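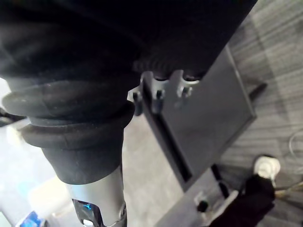
Section 3. Fabric Covers, Rubber Boots and Saddle Clamps

Soft covers wear faster than the hardware they protect and must be inspected on a fixed schedule. The Eklow cover set has two soft parts, a black fabric cover and a black rubber bellows boot, each checked and cleaned in its own way. The fabric cover normally lies in soft folds and bunches into small ribs at its lower edge, and neither condition is a fault. Grey smudges on the rounded collars of the boot are surface marks and should be wiped off before the rubber is judged. The curved silver clamps along the upper edge of the slotted plate are each fastened with a bolt and are covered in 3.4.

3.1 Before you start

Switch off the equipment and lock out the supply as described in Section 1. Confirm that all motion has stopped.

You will need:
Lint-free cloths
Soft nylon brush
Neutral cleaner, diluted as stated on its label
Hex key and torque wrench
Flashlight
Service log

CAUTION: Do not use solvents, oil or petroleum grease on any rubber part.

3.2 Cleaning and checking the rubber boot

1. Wipe the boot from the widest collar down to the narrow end of the sleeve. Use a dry cloth.
2. Brush dust out of the grooves between the collars. Do not push a screwdriver or any other hard tool into a groove.
3. If marks remain, wipe again with a damp cloth and neutral cleaner. Let the rubber dry fully.
4. Shine the flashlight along each groove. Look for cracks, splits, and flat spots where two collars rub together.
5. Press each collar lightly with a thumb. It should spring back when released.
6. Check that the upper ring sits level and that the lower end of the sleeve is snug against the metal.
7. Wipe the exposed metal below the boot with a clean, dry cloth.

Replace the boot if any crack can be opened with a fingernail. Surface haze alone is not grounds for replacement.

NOTE: Keep indicator lights clear. A boot that has slid down over a light or a fitting must be moved back up before power is restored.

3.3 Cleaning and checking the fabric cover

1. Brush the cover along its length, following the folds.
2. Open each deep crease by hand and brush out anything caught inside.
3. Check the lower edge where the fabric bunches. Pull the material gently — it should move without catching on the hardware.
4. Look for worn threads and pinholes. Mark any damage with chalk.
5. If the cover must be washed, remove it first. Wash by hand in cool water and hang to dry.

CAUTION: Do not iron or tumble dry the cover. Do not stretch it flat to remove the folds. The slack is needed for movement.

3.4 Checking the saddle clamps

1. Clean the bolt heads.
2. Check that each clamp is seated squarely over the ribbed section and that no fabric is trapped beneath it.
3. Test each bolt with the torque wrench. Use the value on the Wanero data sheet supplied with the set.
4. If a bolt turns before the value is reached, loosen all the clamps in the row by a half turn and tighten them again, starting from the middle.
5. Run a cloth through the slot in the plate and along the raised rim. Remove any grit.

CAUTION: Overtightening can deform the ribs under the clamp. A section with crushed ribs must be replaced.

3.5 Inspection schedule

Boot, visual check: every 70 operating hours
Fabric cover, visual check: every 70 operating hours
Clamp bolts, torque check: every 1680 operating hours, and after any cover is refitted
Full cover set, replacement: as found at inspection, or at the January shutdown

Enter each check in the service log with the hour reading and your initials. Damaged parts go in a sealed bag marked with the part name and are returned to the Drodside store. Order replacements on form 46.

Section 3 revised 8/19/24. Text: Pilar Echeverría. Technical check: Nermin Uçar.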